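4.2 Oiling the cabinet doors and worktops
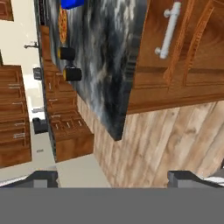

Please read section 4.1 before you begin. The Tredetwood oil must be stirred well, because the wax part goes to the bottom of the can when it stands for a long time.

One can of 1000 ml is enough for two coats on a kitchen of normal size. Keep the room above 15 degrees while you work and until the next morning.

1. Take off the handles. Put the screws of each door in a separate cup, they can have different lengths.

2. Wash the surface with the Cerer soap, mixed 40 ml to one bucket of warm water. Wipe with the grain. Let it dry overnight.

3. Sand by hand with the fine paper from the kit. On raised moldings use only the gray pad.

Caution: Do not use a sanding machine on veneered doors. The veneer is thin and cannot be repaired.

4. Remove all dust with a cloth that leaves no threads.

5. Put on a thin coat of oil with the short brush. Begin with the inside of the door — small mistakes are less visible there.

6. Wait 20 minutes, then wipe off everything that is still wet. Oil that stays on the surface becomes sticky.

7. Repeat steps 5 and 6 the next day.

Caution: Used oil cloths can catch fire without any flame. Put them in water immediately and dry them outside, laid flat.

Note: Stone worktops do not take this oil. Use the sealer with order number 1172 and follow the sheet in its box. If oil falls on stone, wipe it away at once.

Note: Doors delivered before December may have the older Kaneko lacquer. Oil does not go into it. Test with one drop of water: if the drop stays round after five minutes, stop and see page 115.

8. Put the handles back after two full days. Tighten the screws by hand only.

4.3 Care in the first month

Wipe only with a damp cloth.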